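Part-time bookings and changeovers person wanted, Jerdale

I've been putting off writing this since August, so bear with me. I run a small holiday lettings business in and around Jerdale with my business partner, Ayman Chraibi, and we need a third pair of hands. We look after 6 cottages and flats for their owners – we take the bookings, get the places ready, answer the phone when the boiler sulks, and send everyone home happy if we possibly can. Up to now it's been the two of us plus Siv Bakke, who has done our changeovers for years and is moving back to Norway to be nearer her mum. We'll miss her terribly (and her cardamom buns, which I'm afraid I can't put in the job description, but if you bake, do say so).

The job is a mix. In the mornings you'd mostly be at the desk in our office on the corner by the chemist's, dealing with emails and the booking calendar. Guests ask all sorts. Can they bring two dogs instead of one, is there a bath, how far is it to the beach with a pushchair, where can they get a cot. You'll soon know the answers by heart, and until you do you can shout across the room at me. Last year we took 117 bookings between the lot of them, so it's steady and hardly ever frantic, apart from school holidays when it is a bit frantic.

On changeover days you'd be out and about. That means stripping beds, making them up again, a proper clean of the kitchen and bathroom, checking nothing's broken or gone missing, and leaving the welcome basket. The linen comes back from the laundry pressed and bagged up by property so you won't be ironing, thank goodness. We work in pairs on the bigger places, and the smallest flat is a one-person job once you've got the knack of it. There are stairs in nearly all of them, and you do need to be able to carry a laundry bag up and down without it ruining your week.

I should say something about the bedrooms, because they matter more to our guests than anything else we do. People forgive a wobbly table but they don't forgive a bad night! The owners all have their own ideas about colour, and some of them are braver than I am, so you'll be making up beds in shades you might not pick for yourself.

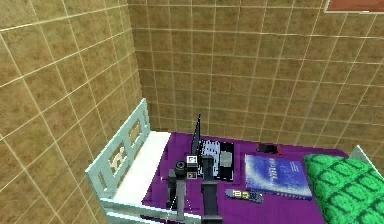 Do I need to have done this sort of work before? Experience is handy but we'll train you from scratch, and you'd spend your first few weeks going round with Siv or me.

What I do need is someone who notices things. A dripping tap, a hair in the plughole, a lamp that's stopped working. You'd be amazed how many perfectly nice, hard-working people walk straight past a dead bulb. I'd also like someone who's comfortable on the phone, writes a friendly email and can use a computer without wanting to throw it out of the window. Our booking system is called Wotell and it's fairly simple once you've found where they've hidden the refunds.

You'll need a driving licence. You can use the firm's little van on changeover days, which saves filling your own car with duvets, and if you ever do have to take your own we pay mileage.

Hours are mornings four days a week, with longer days at changeovers in the summer and quite a bit less in the depths of winter. We even it out so that your pay is the same every month – I've had seasonal jobs myself and I know what January feels like. You get paid holiday and a pension, and there's a 1,000 pound bonus at the end of your first full year. Pay is a little above what most of the places in town offer and I'm happy to tell you the figure over the phone.

We had 65 replies the last time we advertised and I read every one, so please don't worry about making yours fancy. A page is plenty. Tell me what you've been doing lately, which mornings you could manage, and one place you've stayed that you'd go back to and why. No need for a photo or a formal CV unless you've already got one.

Drop your letter through the office door or hand it to Ayman if you see him, he's the tall one usually carrying mops. The closing date is 10/15/26. I'll ring everyone we'd like to meet the week after, and we'd have a chat in the office and then a wander round one of the cottages so you can see what you'd be letting yourself in for. If you'd like to bring your dog along, ours is friendly.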